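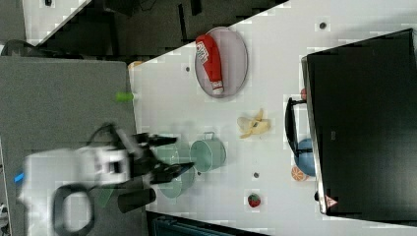 Good morning again, and welcome to the part of the course where we stop talking about what the arm can do and start talking about what it needs from you. Looking after a cell is mostly a matter of small visits made often, and I'd like you to get comfortable with the Trakby bench before you're left alone with it in September. Start with the cable. You can see it hanging in a loop under the arm while the arm is working over by the green pot, and that slack is something we want. Too little and the cable pulls at its connector every time the wrist turns over. Too much and it sweeps the table, and sooner or later it takes a cup along with it. We'll spend a good deal of today on that loop, so be patient with me.

## Before you power anything

Read the last page of the bench log first, please, before you touch a thing. Kenneth Swanson keeps it going over the summer and his handwriting takes some getting used to, but he writes down the things you'll want to know: which screw he had to snug up, which homing run he didn't like the sound of. If the last entry says "left as found, see me," then go and see him.

After that, with the main switch off:

1. Run your hand along the cable from the base to the wrist. Feel for flat spots, nicks and any place where the jacket has gone stiff.
2. Try the clamp with two fingers. It shouldn't slide.
3. Wiggle each gripper finger sideways. A tiny bit of play is normal. A click isn't.
4. Wipe the tabletop and look into the mounting holes. Crumbs of foam love to live in there.
5. Walk around to the far side and look at the cell from there too.

Step five always gets skipped. I skipped it myself for years, and then one winter at Sorside I spent a whole afternoon chasing a homing fault that came down to a chair leg parked on the power lead. So do walk around.

## The wrist camera 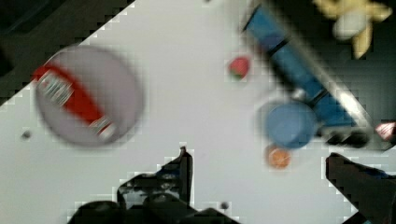

People tend to treat the wrist camera as something you set once and then forget, and I understand the temptation, but it rides on the part of the arm that takes the most knocks and it does drift. What you want is a view in which both fingers are present at the bottom and the gap between them is clear. In a good view you can look straight up through that gap, with the orange piece and the light-blue cup sitting above it, and judge for yourself where the gripper would come down. If one finger has crept toward the middle since your reference view was saved, either the camera bracket has turned or the finger has shifted on its mount, and you need to find out which before you change any numbers in the software.

Check it with the arm standing still. A moving view smears, and the lettering on a label turns to mush long before the big shapes do, so a blurry label during a move tells you nothing at all about your focus. Park the arm, let it settle, count slowly to 5, and then save your view. Compare that one with the reference. (Frida Steinarsdóttir wrote the little script that lays the two over each other. It's in the shared folder under Moven tools, and she would be very happy to hear from anyone who breaks it.)

If the bracket really has turned, here's the order I'd like you to follow:

- Loosen both bracket screws half a turn, no more.
- Rotate the camera by hand until the fingers match the reference.
- Tighten a little on one side, then a little on the other, and go back and forth until both are snug.
- Save a new view and lay it over the old one again before you celebrate.

## Dressing the cable

Now back to our loop. The rule on this bench is 400 mm of free cable between the wrist clamp and the next fixing point, measured along the cable with the arm in its parked pose. I've seen people measure straight across from one point to the other, which gives a much smaller number and has them adding slack they don't need. Use the soft tape from the drawer and follow the curve.

Once the length is right, move the arm by hand through its reach. Go slowly, and watch the cable the whole way. I like to go to the far corners first, then bring the wrist down low over the middle of the table and turn it each way. 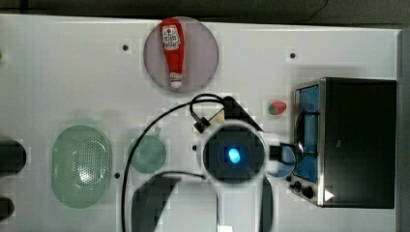 What you're looking for on each of those moves is a wide, lazy curve. Anywhere the cable folds sharply, stop and make a note of the pose. A single sharp bend won't hurt much today. The trouble comes from bending at the same spot hundreds of times in a morning, and the first sign is usually a gripper that drops out for a moment and then comes back as if nothing had happened. Those faults are miserable to find later, so a bit of care now really does pay you back.

Leave the ordinary props on the table while you do this, by the way. I know it's tempting to clear everything off and have a nice clean surface, but you want to learn whether the cable will snag on the things it lives among. Anything with a handle deserves a second pass, and so does anything tall.

We replace the cable every 4000 cycles whether it looks tired or not. The counter is on the second page of the Moven panel, and you reset it only after the new cable has passed the hand test. Write the old count in the log, with your initials.

## Gripper fingers and the soft-grip check

The finger screws go in with the small driver set to the mark we painted on it, one at a time, in a cross pattern. Don't use thread locker on them! Niskanen's group down the hall does, and they have their reasons, but we change fingers far more often than they do and you'll only round off the heads.

When the screws are done, power up, home the arm and pick up something soft. A hard object hides a crooked finger surprisingly well. A soft one will lean or roll over, and you can read that from the wrist view without getting up from your stool. Hold it for 18 seconds, and watch whether it creeps.

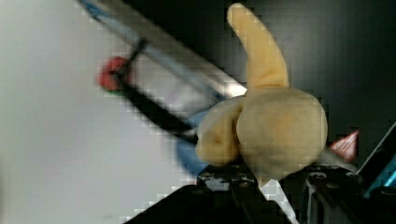
*Soft-grip check from the wrist camera. Note the bolt heads on the left finger plate.*

Do the check three times and let go gently in between. If the object settles differently each time, go back to the sideways wiggle and start from there.

## For next time

Please read the homing chapter, and bring a filled-in check sheet from your own turn at the bench. Pairs are fine. If both of you disagree about the amount of play in a finger, write down both opinions and we'll go over and feel it together. Kenneth has asked me to remind you that the soft tape goes back in the drawer.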